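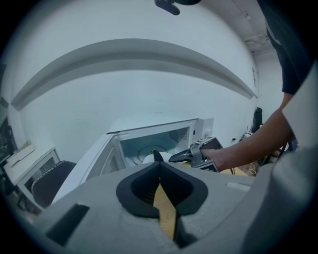 *Menaka Talukder, September, written on the train home*

I'm wide awake and my feet hurt and I want to get all of this down before it goes fuzzy. The open day at Flelix was so much better than I expected! I'd pictured a big arm behind glass and a man with a clicker. What we got was a plain white room, office chairs, a table covered in cables and bits, and a microwave with its door hanging open.

The grippers are hand-held, so you do the job yourself with the same sort of fingers a robot would have. There's a white round dish on the turntable and a gripper at the door, and I have never thought so hard about a microwave in my life. The pads are black rubber with ribs on the inside, and they come together in a V. I kept opening and closing mine just to watch them meet (Babak said I looked like a crab).

Babak Fallahi ran our group. There were 25 on the list and we went in 4 at a time, which meant a long wait by the coat rack but a proper turn once you got in. He had us try the door first, then the dish. The door was fine. The dish! You reach in and your wrist wants to turn the way it always does, and the tool sticks out so much farther than your hand that you bump the side of the oven. I got it on my sixth go and yelled. The woman after me got it on her first and was very calm about it.

I asked him why a microwave and he said people own them, and the door swings, and the inside is tight. Fair enough. I asked about wet plates too and he laughed and said come back next year.

Missed the Vodness talk completely, as I was still in line for a second turn. Must ask for the slides. Also need to email Babak about the evening sessions, and look up the glove thing he mentioned, Naseri or Nasera, I wrote it on my hand and it's smudged.

Train is stopping at every single station. Leftover soup when I get in, heated up with my own two hands.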